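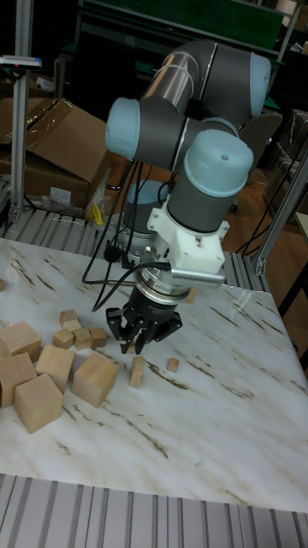

Skeststead play corner: where we are in April

Hello again from Skeststead! The short version is that the blocks are cut, the first lot is sanded, and I'm spending the grant a bit slower than I told you I would. The longer version follows (make a coffee).

The blocks

We settled on bare wood for everything. I know the application said stained in four colors, and I did try a few, but the plain ones looked so much nicer next to each other that I dropped the stain and put that money toward more wood. I hope that's okay with you — if you'd like the color back in, tell me before the next cutting day and I'll work it out.

There are large cubes, small cubes, tall narrow blocks that stand on end, and some tiny cubes. The large ones are the easy ones. They sit flat, they stack, and a four-year-old can get both hands around one. The tall blocks took me three tries because the first ones leaned, and I ended up making them over from a straighter board. I'm still not sure about the tiny cubes. I love how they look on top of a tower, but they're too small for the toddler mornings, so they'll live in their own lidded tin on the high shelf and come out for the school-age kids only.

Ivanyshyn did the rough cutting for us and charged $300, same as the quote. Sanding is all me, in the evenings. I finish 20 blocks in a good evening and 18 in a normal one, and then my wrists want to go home.

The tables

You asked what the kids would be building on. The tops are white with brown and gray veining, like marble, and pale wood shows up fine on them. I worried they'd be too slippery for stacking. So far I've had towers up on my own and they stand, but I'm a careful builder and our kids are not, so I'll let you know after the first real session.

Money

Your grant was $500. The cutting came out of that, and most of what's left is set aside for boards and sandpaper. The shelf from Kirkomov is on the hall's own budget, so it won't show up in your numbers. I'll send the receipts with the final report, all in one go if that's still how you like them.

What's late

The storage bins. I ordered from Nasix and they wrote to say the size I wanted is on back order, so for now everything goes into two cardboard boxes and I've stopped pretending that's a system. Sanding is also behind by a couple of weeks.

What's next

Finish sanding the small cubes, round off the corners on the tall blocks a little more, and get the shelf up. After that I'd like to open the corner for one morning a week and see which blocks get used and which ones end up under the radiator. If you'd like to come by for the first one, we start at 9:30 and there's always coffee.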